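Jatell Pool Swim Club
Minutes of the monthly meeting, 01/08/2022, 7:00 pm, upstairs room

Chair: Emiko Ikeda
Present: 11 members, plus two parents from the junior squad
Apologies: received from the Rolach Lane carpool, stuck behind the snow plow

Opening
Emiko got us going at five past seven and wished everyone a happy new year. Minutes of the last meeting were read and accepted with one fix: the relay team came in second at Irnilard, and we had them down as third. Sorry, team! It was a great swim and it deserves to be written down right.

Winter mile challenge
What a start. The wall chart in the hallway stood at 474 miles when the pool closed on Sunday night, and that's from a standing start in November. Three swimmers in the Tuesday early group have passed their personal goals already and have asked for bigger ones. Emiko read out a card from a new swimmer who did her first full mile the week before Christmas and cried in her goggles. Big round of applause for that.
Agreed: carry on through the end of March, and add a second chart for the juniors in lengths, so the little ones can see their line move every week.

Money
Balance is $1,448 after paying the lane rental. The bake sale did better than last year (the lemon bars went first, again). We talked over new kickboards. The old ones are crumbling at the corners and leave blue bits in the gutter. Agreed to buy some 8 new boards now and look at pull buoys in the spring.

Lane times
The pool has offered us one more lane on Thursdays, 6:15 to 7:15 pm. Everybody wanted it. There was a long and cheerful back and forth on whether it should be a slow lane or a technique lane, and in the end we settled on technique for the first half of each month and slow lane for the second. We'll see how it feels and talk again in March.

Arumugam Lake open water day
Date still open. The lake office wants to hear our numbers before they hold the beach for us. A sign-up sheet will go on the board. Wetsuits are welcome and so is plain old courage. Two people offered kayaks for safety cover, and we need at least two more.

Junior squad
The kids are loving the new backstroke flags game. One of the parents asked for a short list of what to pack, so we put one together on the spot: suit, goggles, cap, a towel, water bottle, warm hat for the walk to the car.

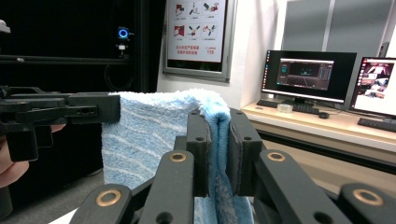 Can juniors move up to the adult evening session before they turn 14?
They can from 13 if a coach has watched them swim 400 yards without stopping and a parent stays at the pool.

Any other business
The clock at the deep end is still running four minutes fast. Emiko will ask at the front desk again.
Caps in the new green are in, and they look terrific. Pick yours up from the box by the stairs and tick off your name.

Next meeting: first week of February, same room, same time. Someone please bring the big coffee pot.
Closed at 8:20 pm.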